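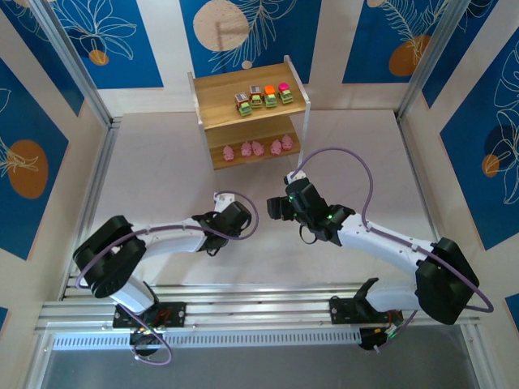

4.2 Preparing the Two-Arm Shelf Cell

Applies to: Skollside Metix bench cell, two-arm configuration
Revision date: September 29, 2019

This section covers the checks to be completed before the cell is operated and after any cable, gripper or mounting part has been replaced. The work must be carried out by a trained operator.

CAUTION: Switch off the supply to both arms before reaching over the rail. The arms may drop when power is removed. Support each arm by its long link until it rests.

Checking the mounts

1. Confirm that the aluminum rail is firmly fixed along the front edge of the work surface.
2. Tighten the bolts of each mounting plate by hand, then finish with the driver supplied in kit 422.
3. Inspect the red wires at the base of the left arm. Replace any wire with damaged insulation.
4. Keep the vents in the perforated strip in front of the rail clear of tape, labels and dust.

Routing the cables

5. Follow the purple cable of each arm from the base to the gripper. The cable must form an open loop around the elbow and must not be pulled tight in any position.
6. Move each arm slowly by hand through its full reach. If a cable catches on the elbow housing, release it and repeat the movement.

NOTE: Do not shorten the loops with cable ties. Replacement cables are listed under Drolletti part number 496.

Placing the shelf

7. Stand the two-tier shelf near the back center of the work surface, with its open front facing the arms.
8. Set the toy trucks in a row near the front edge of the upper tier. Set the pig figurines on the lower tier. Small differences in spacing are acceptable.
9. Leave at least 240 mm clear between the shelf and the closed grippers in the rest position.

Restoring power

10. Leave the enclosure, restore power and wait for the start-up routine to end.
11. Run the Nyarko clearance test at low speed. Stop the test at once if the grippers touch each other or the shelf.
12. Record the result in the cell log. If the test fails, repeat steps 5 to 9 before running it again.

Repeat the mount and cable checks every May, and whenever the cell has been moved.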